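Etileo Workshop Newsletter, May 2022

From the Benches: The Star Is the Hard One

If you've come by the back bench lately you have probably been handed a wrench and asked for an opinion, so you know already that the sorter arm is the thing I can't stop talking about. It's the best fun I've had in a shared shop! We call the arm Mudus (Katia Monti named it, and the name stuck before anyone could think of a better one), and the goal is simple enough to explain to a five-year-old. Pick up a shape, find the hole that fits, put it in.

The cylinders were easy. A round peg doesn't care which way you turn it, so if the arm gets to the right place and comes straight down, you're pretty much done. The star cares a lot. It has five points, so it lines up every 72 degrees, and anywhere in between it will sit on the rim of the hole and refuse to go. On top of that it's a long piece, and long pieces swing. A tiny tilt up at the fingers turns into a big miss down at the tip.

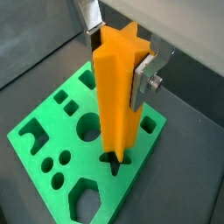 Svyatoslav Antoniuk thinks we should stop fussing over the angle and let the arm wiggle. His idea is to come down lightly, feel for the rim, and turn a little each way until the points drop in, same as a kid would do it. I was against this for weeks. I wanted the arm to get it right on the way down. Then I watched him do it by hand with his eyes shut, and I've started writing the wiggle.

The grip itself has been its own little adventure. Flat metal fingers on a ridged piece means you can land on a ridge or across a groove, and those are two very different holds. On a ridge the star can roll. We now have the arm close slowly, stop, open a hair and close again, which lets the piece settle before it gets lifted. Pierina Caputo came up with that one while she was waiting for glue to dry on something else entirely.

She also talked me into keeping the speed way down for the last 12 millimeters. It makes for slow watching, but you can stop the arm in time if it's headed for the rim, and I've bent enough things this spring.
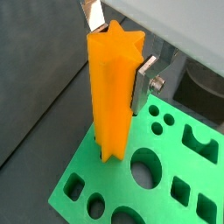
What We're Fixing Next

The wrist camera is great until the arm gets close, and then the star itself hides the hole it's supposed to go into. You lose the target right when you want it most! Dario Serra has been working on using the fixed camera for the final approach and the wrist one for everything before that. Getting the two to agree on where the board is took more than 300 test moves, and they still argue at the corners.

Lighting is next on the list. Shiny fingers throw bright spots, and the software loves a bright spot. I'd like to try a cloth diffuser over the lamp before we spend money on a new one. If you have an old white shower curtain you don't need, please leave it on the back bench with my name on it.

And we need to sort out the software side of the wiggle. Right now the arm can tell that it's pushing on something, but it's a rough kind of knowing. Omid Jalali has a force sensor from an old project in Tremblay that he's willing to lend us until August, and I have 55 pages of its manual to read before I'm allowed to plug it in.

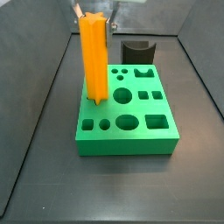
3 min read

Anyone who wants to help is welcome, and you don't need to have touched a robot before. Two jobs would suit a beginner. One is measuring the pieces with calipers and writing down how far each is from the drawing. The other is sitting with a notebook and marking where each try goes wrong (too far left, turned too much, tilted), which I find weirdly relaxing. Bring a snack. Safety glasses are in the drawer under the drill press, and please don't reach in until whoever's at the keyboard has called out that the arm is stopped.

Code and drawings are in the Mudus folder on the shop drive. The gripper notes are out of date, so ask me or Pierina before you cut any metal from them.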